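Chapter 7
When the Grip Is Lost

Reading time: 4 minutes

In most factories the word "accident" makes people think of a person who was hurt. In this chapter we use the word in a wider way. A robot that lets go of its load has had an accident, even if the load falls on an empty floor and the shift goes on as before. We will study such events because they are frequent, they are cheap to examine, and the same causes stand behind the serious ones.

We begin with a case from the test kitchen of Mivuline, a company that prepares robot arms for canteens. One Thursday, shortly before lunch, an arm lifted a pan of water from a counter, turned toward the sink, and stopped. The controller had read a loss of force at the fingers and had done what it was told to do in case of any fault: it cut the power to the whole tool. The fingers opened. The pan fell with 2 liters of water, and the water ran under the door of the control cabinet, where it reached a power supply.

The report of Joyce Wanyama, who led the inquiry, is short. The first fault was small. The pan had turned a little between the fingers, and this changed the reading of the force sensor. The second fault was in the design. Someone had decided that "no power" is always the safe state. For a motor which moves the arm, this is often true, if the brakes are good. For a gripper that carries something, it is usually false.

A pan is a difficult object for a gripper with two fingers. If the robot holds it by the rim, one finger is inside and the other is outside, and the contact is narrow. The weight of the pan and of its long handle does not hang exactly under this contact, so the pan wants to rotate. The glossy outer wall gives less friction than the designer would like.

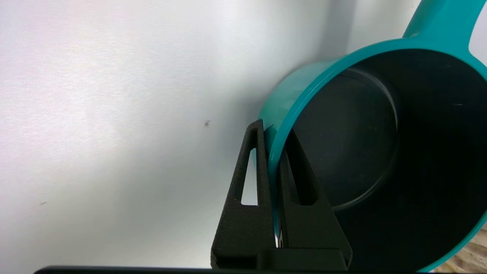 Samran Sukprasert objected at this point that a stronger squeeze would have solved the matter in one afternoon, and that the inquiry made a simple thing long. His objection deserves an answer. More force reduces the slip, but it also bends thin rims and wears the fingers. Most important, it changes nothing about what happens when the power goes away. A gripper that squeezes twice as hard will still open if it needs power to stay closed.

The team then repeated the lift 60 times with an empty pan, and cut the power by hand at different moments. They found that the arm itself always stopped correctly. The tool was later replaced by one with a spring that keeps the fingers closed, and the stop program was divided in two: one part for the arm, one part for the tool.

In this chapter you will learn to separate three questions which are often mixed. What did the sensor really measure? What did the controller decide from it? In which state was the load left? Section 7.1 treats slip and friction. Section 7.2 treats the safe state of a tool, with the Vondráček cell as a second case. Keep the Mivuline pan in mind when you read them.

Reader comments

Boris Halás
In our plant the spring gripper brought a new problem. After a stop, the part stays in the fingers and people try to pull it out by hand. I hope 7.2 says something on this.

Marisol Mercado
It does, near the end, but only one paragraph. I give my students the lockout exercise from the chapter before it.

Vendula Urban
Was the cabinet moved after the accident? Water under the door seems to me the worst part of the story.

Contact the Cledley course editors | All rights reserved | Back to top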